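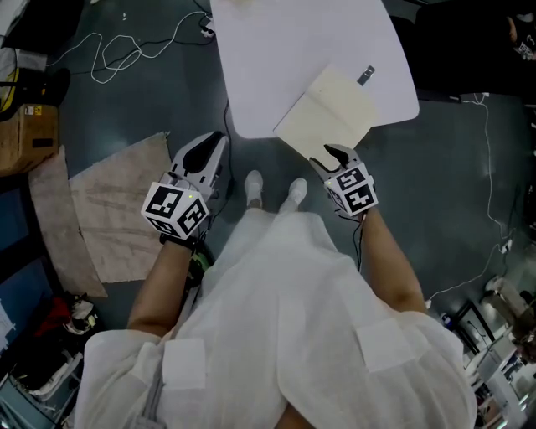 Sandetti Panel Primer is a thick white acrylic ground for painters who prepare their own boards. It goes on with a wide brush, a foam roller or a plastic spreader, and it can be used on wood panels, hardboard, heavy paper and stretched cotton. It spatters when rolled, so cover up before you open the jar. A loose white gown that hangs toward the knees, as in the photo, will keep most of it off the front of you, but white shoes like the ones showing under the hem are still out in the open. Change into an old pair. Dried primer does not wash out of fabric or canvas uppers.

Item number: 312
Size: 28 oz jar, wide mouth, screw lid
Color: white only
Finish: matte, medium tooth
Price: $29.00

What it is for

We stock this primer mainly for people who paint outdoors on small panels and want a surface that takes oil without sinking. It is more absorbent than the Walteck Studio Ground we also carry, and a little less absorbent than a traditional chalk ground. Thin first layers set up fairly fast on it, which helps when you have an hour of decent light and want to get a second layer down before packing up.

It also works under acrylic and gouache. Watercolor will sit on it but lifts very easily, and we do not recommend it for that. For watercolor, see Mulis Absorbent Ground.

How to apply it

Seal bare wood first. Two coats of any clear acrylic sealer will do, with the edges and back included. Skip this step only on panels sold as pre-sealed.

Stir the jar slowly with a flat stick. Do not shake it, or you will be brushing out bubbles for the whole first coat. The primer can be thinned with a small amount of clean water, up to one part water to five parts primer. Beyond that it starts to lose its grip on the board.

Put on the first coat in one direction and let it dry. Put on the second coat across the first. Two coats are enough for most oil painters. If you like a smoother surface, add a third and a fourth, and sand between them with 400 grit paper. Wear a dust mask for the sanding, and wipe the panel with a barely damp cloth afterward.
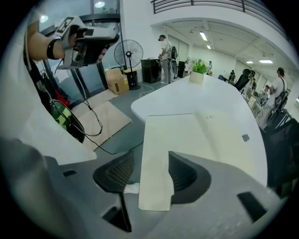
Each coat is dry to the touch in an hour or so at normal room temperature. Wait a full day after the last coat before using acrylic, and three days before using oil. In cold or damp weather, add another day. Thick coats can feel dry on top while they are still soft underneath — if a fingernail leaves a mark, leave the panel alone a while longer.

One jar covers around 29 square feet with two brushed coats. Rolling uses slightly less. Coarse canvas uses quite a bit more, and the first coat may look as though it has vanished into the weave.

Tinting

You can tint the primer with any artist acrylic. Many landscape painters want a warm gray or a dull earth color to start on, and a spoonful of paint is plenty for a small batch. Mix it in a separate container. Tinted primer kept in the original jar tends to go lumpy at the rim, and you lose the option of white.

Storage

Wipe the threads before you close the lid. Keep the jar above freezing. Primer that has been frozen turns grainy and cannot be brought back, so please do not leave it in the car overnight during an early spring trip. An opened jar keeps for two years if the lid is tight.

Cleanup

Wash brushes and rollers in warm soapy water as soon as you finish. Scrape leftover primer into the trash before rinsing, and never pour it down a drain or onto the ground at a painting site.

Shipping and returns

Ships by ground only. From November through March we hold orders going to cold areas until the forecast is above freezing for the whole route, and we will email you if yours is delayed. Unopened jars may be returned within 30 days. Opened jars cannot be returned unless the contents are spoiled, in which case send us a photo of the inside of the jar and we will replace it.

Often bought with this item

Mazurek Flat Priming Brush, 3 inch
Mazurek Foam Roller Set
Walteck Birch Panels, pack of six
Sandetti Clear Panel Sealer

Page last updated May 15, 2021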